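3장. 카드 정리 트레이 준비와 첫 분류

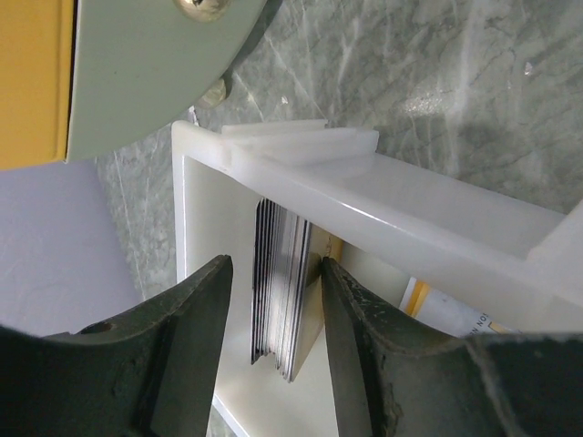 스툰딤비(Stundimby) 카드 정리 세트를 처음 펼치신 분이라면 이 장부터 천천히 따라와 주세요. 앞 장에서 보관함 조립까지 마치셨다면 이제 정말 재미있는 부분만 남았습니다. 레시피 카드든 단어 카드든, 오래 모아 온 보드게임 카드든 방법은 거의 같습니다. 차 한 잔 옆에 두고 하시면 좋은데, 찻잔은 꼭 카드와 다른 탁자에 놓아 주세요(저희 사무실에서도 이 규칙만큼은 아주 엄격하답니다!).

3.1 자리 잡기

1. 평평하고 마른 탁자를 고릅니다. 식탁도 괜찮고 책상도 괜찮습니다. 다만 유리 상판은 카드가 잘 미끄러지니 얇은 천을 한 장 깔아 주시면 훨씬 편합니다.
2. 트레이를 부드러운 마른 천으로 한 번 닦습니다. 새 제품에도 포장 먼지가 조금 남아 있을 수 있습니다.
3. 보관함은 자주 쓰는 손 쪽에, 색인판 봉투는 반대쪽에 둡니다. 왼손잡이이신 분은 반대로 놓으시면 됩니다.
4. 창문이 열려 있으면 닫아 주세요. 선풍기도 잠시 꺼 두시고요.

참고: 설명서에 나오는 '트레이'는 카드를 잠깐 올려 두는 얕은 받침을 말합니다. 오래 보관하는 용도로는 보관함을 써 주세요.

3.2 카드 나누기

1. 가지고 계신 카드를 전부 꺼내지 마시고, 한 손에 편하게 잡히는 만큼만 꺼냅니다. 욕심을 내서 한꺼번에 쏟아 놓으면 저녁 먹을 시간이 되어도 탁자를 치우지 못하는 일이 생깁니다.
2. 꺼낸 카드의 방향을 맞춥니다. 앞면이 위로, 글자가 바로 보이게 두는 것을 권합니다.
3. 구부러지거나 귀퉁이가 접힌 카드는 따로 빼 둡니다. 이 카드들은 3.4에서 다시 다룹니다.
4. 나머지를 큰 갈래로 나눕니다. 처음에는 갈래를 다섯 개 이하로 잡아 주세요. 레시피라면 국, 반찬, 면, 간식, 그리고 '아직 안 해 본 것' 정도면 충분합니다.
5. 갈래가 정해지면 한 묶음씩 트레이에 올려 가장자리를 가볍게 맞춘 뒤 보관함으로 옮깁니다.

이 설명서를 함께 다듬어 주신 오선미 님은 요리 카드를 재료별로 나누셨다가 두 번이나 처음부터 다시 하셨다고 합니다. 두부가 들어가는 음식이 너무 많았던 거지요. 여러 갈래에 걸치는 카드는 제일 먼저 떠오르는 곳에 넣고, 다른 갈래에는 빈 카드에 위치만 적어 끼워 두세요. 나중에 찾을 때 정말 고마운 표시가 됩니다.

주의: 고무줄로 카드를 단단히 묶지 마세요. 가장자리에 눌린 자국이 남고, 여름을 지나면 고무가 녹아 붙기도 합니다. 묶어야 한다면 동봉된 종이 띠를 느슨하게 둘러 주세요.

3.3 색인판 끼우기

1. 봉투에서 색인판을 꺼내 보호 필름을 벗깁니다. 필름은 모서리의 작은 홈에서 시작하면 쉽게 벗겨집니다.
2. 연필로 갈래 이름을 먼저 적습니다. 한 달쯤 써 보시고 마음이 바뀌지 않으면 그때 펜으로 덧쓰셔도 늦지 않습니다.
3. 색인판의 튀어나온 부분이 위로 오게 하여 각 묶음 앞에 끼웁니다.
4. 보관함을 살짝 기울여 봅니다. 카드가 앞으로 쏟아지려 하면 뒤쪽 받침판을 한 칸 당겨 주세요.

참고: 기본 보관함은 푸시스(Fusis)형이며, 큰 오부라(Obura)형에는 카드가 3,000장까지 들어갑니다. 그래도 꽉 채우시기보다는 손가락이 들어갈 틈을 남겨 주세요. 빽빽한 보관함에서 카드 한 장을 빼다 보면 옆 카드까지 딸려 나오기 마련입니다.

3.4 휘어진 카드 돌보기

1. 카드를 깨끗한 종이 두 장 사이에 넣습니다.
2. 두꺼운 책을 올리고 하룻밤 둡니다. 책은 카드보다 넉넉히 큰 것이 좋습니다.
3. 다음 날 꺼내어 확인하고, 아직 휘어 있으면 한 번 더 반복합니다.

주의: 다리미나 머리 말리개는 쓰지 마세요. 코팅이 들뜬 카드는 되돌릴 방법이 없습니다. 젖은 카드도 먼저 그늘에서 충분히 말리신 다음에 눌러 주셔야 합니다.

3.5 목록 적어 두기

꼭 하셔야 하는 일은 아니지만, 카드가 많은 분께는 간단한 목록을 권해 드립니다. 공책 한 권이면 되고, 갈래 이름과 장수, 마지막으로 정리한 달만 적으시면 됩니다. 시밤 라스토기 님은 여행 카드 2,099장을 이렇게 관리하시는데, 해마다 4월에 한 번만 목록을 새로 쓰신다고 해요. 장수가 맞지 않아도 너무 걱정하지 마세요. 빠진 카드는 대개 책갈피로 쓰이고 있거나 냉장고 문에 붙어 있습니다.

색인판이 더 필요하시면 부록의 주문표에서 제니스(Genis) 리필을 찾아 주세요. 보관함을 쌓아 올리는 방법과 벽 선반에 놓으실 때의 무게 제한은 4장에 이어집니다.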